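Time Alignment and Episode Trimming for Two-Handed Gripper Recordings

Project report, second semester
Vratislav Šindelář

1. Summary

This report covers the design and testing of Plelten, a small command-line tool that takes raw recordings from a pair of handheld grippers and turns them into training episodes. Each recording holds three video streams (head, left gripper, right gripper) and two streams of finger opening. The streams are written by separate processes and do not share a clock. Before Plelten, alignment was done by eye in a video editor, and the result could not be repeated by a second person.

2. Background

The lab's existing recorder, Ilten, writes one file per device. Every sample carries the host time at which the packet arrived, which includes transport delay. The delay differs between devices and changes when the bus is loaded. A policy trained on badly aligned data learns to close the fingers at the wrong moment, and the error is hard to trace later, as the video looks normal on playback.

The previous student project, Purves, corrected this with one fixed offset per device. The offset was measured once and stored in a configuration file. It drifted whenever a cable or a hub was changed, and the file was seldom updated.

3. Method

3.1 Offset estimation

At the start of each recording the operator opens and closes both grippers 2 times. Plelten measures the apparent finger gap in each gripper video and compares it with the opening signal from the same device. The offset is the lag with the highest normalised cross-correlation. The search window is limited to 900 ms on either side of zero. If the peak is below the threshold, the recording is marked for manual review and no offset is written.

The head stream has no opening signal of its own. It is aligned against the gripper streams by optical flow, using the region at the lower part of the view where the hands normally rest. This is the weakest step in the chain. When the operator moves their head during the opening sequence, the flow is dominated by camera motion and the peak is broad.

3.2 Resampling

After the offsets are applied, all streams are resampled to a common timeline. Video uses the nearest frame. Finger opening is interpolated linearly. Gaps longer than three frames are not filled; the episode is split at the gap and both parts keep the original recording number.

3.3 Trimming

Idle time at the start and end of an episode is removed. A sample counts as idle when finger speed and image motion are both under their limits. An early version used finger speed alone and cut off the approach to the object, where the fingers are held open and only the arms move. Adding image motion fixed this in every recording we had marked by hand.

3.4 Storage

Output is written in the Dekex episode layout, with one folder per episode and a plain text index. The index records the software version, the three offsets and the height of each correlation peak, so a later reader can filter on alignment quality.

4. Results

The test set was collected in November and contains 3,578 episodes after splitting. The first 2,000 were used to set the thresholds and the remainder were held back. On the held-back part, gripper offsets agreed with hand labels to within one frame in nearly all cases. Head offsets were less reliable, and most of the recordings sent to manual review were there because of the head stream.

Two failure types were found in the gripper streams. The first was glare on the tabletop, which reduced contrast along the inner edge of the fingers and made the gap estimate noisy. A median filter over five frames removed most of the noise. The second was dark background objects being merged with a finger in the segmentation mask. We limited the search to a fixed area for each side, which works only while the camera mount does not move.

Running time is dominated by video decoding. Decoding the three streams in parallel brought the most gain, and further work on the correlation code was not considered worthwhile.

5. Limits and further work

The opening sequence depends on the operator remembering it. A hardware trigger would be better, but needs changes to the gripper firmware. Head alignment should be moved to a visual marker or to inertial data. The fixed search areas should be replaced with a fitted model of the finger outline, and the thresholds checked again on a darker work surface.

Appendix A. Sample views

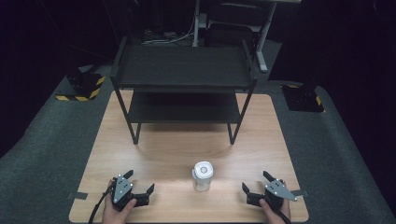
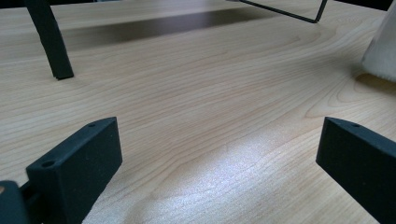
Figure A1. Head view with both handheld grippers and the jar (first); gripper view with the two fingers over bare tabletop and a bright reflection between them (second).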